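Home Projects Reports Lab Notes People Contact

Comparing two grippers for picking blocks out of a basket

Lemlem Teshome
Tuesday, May 21, 2019

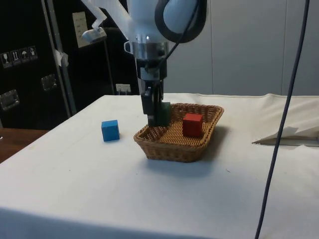
Which gripper should a student group start with if all they want to do is pick and place small blocks?

A plain parallel two-finger one, with a controller that lets you set the closing force. The stiffer the fingers the easier it is to figure out what went wrong, and you can always put softer pads on later.

That is the short version. Longer version below, with the numbers and the stuff I would do differently.

What I was trying to find out

The project was to compare 2 grippers on the same arm, same table, same blocks. Gripper one is the Tirurine, two hard black fingers, electric. Gripper two is the Petchrat, also electric but with soft bending fingers that wrap around things a bit. Both were run off the Flinlow controller. I wanted success rate first, then time per pick, then how annoying each one is to set up. The last one is not scientific but it ended up mattering the most for my schedule.

Task: take a wooden cube from the table, put it in the wicker basket. Or the reverse, take it out of the basket and put it on the cloth. Cubes are red, green and blue, about the same size. Color only matters for the camera.

Setup

Arm is bolted down, gripper hangs off the metal flange. Table has a white cloth on it so the block colors come out clean for the detector. One fixed camera for finding the blocks. I did not do a wrist camera, ran out of time, see the end.

Swapping grippers means taking out the flange bolts, moving the cable, putting in the new tool offset, and then redoing the table height check. First time took me most of an afternoon. By the end it was more like a coffee break. Write down your offsets!! I lost mine once and had to redo the whole thing from scratch.

Each trial started with the arm at home position. A trial counted as success if the block ended up where it was supposed to and did not get dropped or dragged on the way. If the block got there but tipped onto an edge against the rim, I called that a fail. Kind of harsh but I wanted one rule for everything.

Results

498 trials total, split evenly, so 249 for each gripper. Table to basket was the easy direction for both. Almost no difference. When a pick failed there it was nearly always the detector being off and the fingers landing on top of the block.

Basket to table is where it got interesting. Total fails over the whole project were 129 and most of them were from this direction. The basket is shallow but the rim flares out, and when a block is sitting near a wall there is not much room for a finger to go down behind it.

Tirurine (hard fingers): fingers are narrow and go straight down so it fits between block and rim most of the time. When it did not fit, it pushed on the rim and the whole basket slid. After that every block position is wrong and you have to start over. So the fails were fewer but each one cost more time.

Petchrat (soft fingers): wider at the base. Bumped the rim a lot, but it bends, so the basket mostly stayed put. Problem was the grip. It would get one finger on the block and the other on the weave, close, and come up with nothing. Or lift the block at an angle and lose it half way. It did better than the Tirurine when the block was rotated, because the fingers kind of straighten it as they close. I did not expect that.

Time per pick - Tirurine was faster. Petchrat needs a slower close or it flicks the block away.

Controller stuff

The Flinlow was fine for the hard fingers. Set force, set width, go. For the soft ones the width reading does not mean much, becuase the fingers keep bending after contact, so "closed on object" and "closed on nothing" look almost the same in the log. I ended up checking motor current and that worked OK but the threshold had to be retuned whenever I changed the speed.

Also the controller drops the connection if you leave it idle over lunch. Restarting it is quick but you loose the home position. I put a keepalive in the script after the third time.

Things that messed up my data

- Cloth wrinkles. A fold under a block tilts it and the top face comes out darker to the camera. I smoothed the cloth between sets starting in April, so the earlier sets are a bit worse than they should be.
- Cable. If it gets routed too tight it tugs the wrist during rotation. Leave a big loop by the flange.
- Dark green block. The detector mixed it up with the black fingers when they were close together. Red and blue had no trouble. I would pick a lighter green next time, or yellow.
- Basket not fixed down. Should have taped it. Did not, because I wanted it to be realistic, and then spent a lot of time putting it back on its marks.

What I would pick

For this task, Tirurine. Fewer fails out of the basket, faster, and when something breaks you can tell what it was from the log. If the objects were round or soft I think the Petchrat might win, but I only had cubes so I can't say.

The Elville lab has a set of longer finger tips for the Tirurine that might solve the rim problem completely. Asked to borrow them, have not heard back yet.

Still to do

Wrist camera. Tape the basket. Run both grippers with blocks touching each other, I only did blocks with a gap between them. Clean up the plotting script, right now the axis labels are wrong on the time plot (says minutes, should be seconds). Raw logs are in the shared folder under my name, the ones marked "old" are from before the cloth fix and should not be mixed in with the rest.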